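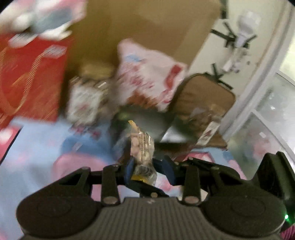

Snack bag in the blue fingers, green light on.

Notebook > Selthorpe shared workshop > Hand gripper
Aug 7, 2024, Sharon Athumani

Second set of fingers on. Musyoka wanted them stiffer, so I reprinted at a higher infill and lost an evening to it. All four linkage pins went back in with the small mallet and some language.

Chip bags are still the worst thing on the list. Squeeze by the seam and they behave; squeeze the middle and you get crumbs, which Musyoka files under "data." Log is at 609 grabs, target 3,304 by October, a number he picked and will not explain.

To do: file down the left finger, it rubs at around 23 mm open. Find the good hex key. Buy more snacks, as the test stock keeps shrinking between sessions.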